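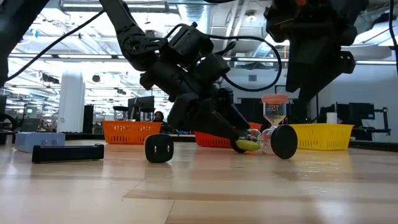 Visit report: Hurnetti timer works, 20/07/2018

Hurnetti makes sand timers and very little else. The works is a single-storey building behind the Grelleo market hall, with the entrance on the loading side. Visits are by arrangement and last a little under two hours. Our group was shown the filling room, the calibration room and the store, in that order.

The glass is bought in from Brullura as finished double bulbs, joined at the waist and open at one end. Each delivery crate holds 200 pieces. They are checked by eye against a lamp for bubbles near the waist, where a flaw of any size alters the flow. Rejected bulbs go back in the same crate.

The sand is sieved twice, dried in a low oven and coloured afterwards. Colour matters to the filling staff for a practical reason: dye adds a thin coat to every grain, so a pale sand and a dark sand of the same grade don't run at the same speed. Each colour has its own filling chart. The charts are pinned above the benches and were last revised in March.

Calibration takes up most of the floor. A bulb is overfilled, run against a clock, and emptied little by little until the time is right. The short timers are done in batches. The 15 minute model is slower work, as a single correction costs a further quarter of an hour, and the operator keeps several going at once. The tolerance quoted to us for that model was 88 seconds either way, which seemed generous. The laboratory grade is held much tighter and costs accordingly.

End caps are fitted last. The current range has round caps in black and in salmon pink, among other colours. The minutes are printed in white on the bulb itself. We asked why the number isn't on the cap, and were told that caps get swapped and glass doesn't.

A timer laid on its side stops, more or less. A little sand may creep through the waist if the bench is knocked, and for this reason finished stock is stored upright in trays. The store held 3312 pieces on the day, according to the sheet on the door.

The shop sells seconds at a reduced price, with no returns. The Rashidi kitchen set was out of stock. Trade orders start at 500 pieces.

Parking is at the market hall. The filling room is warm and has no seating. Bags have to be left at the entrance, and closed shoes are required throughout.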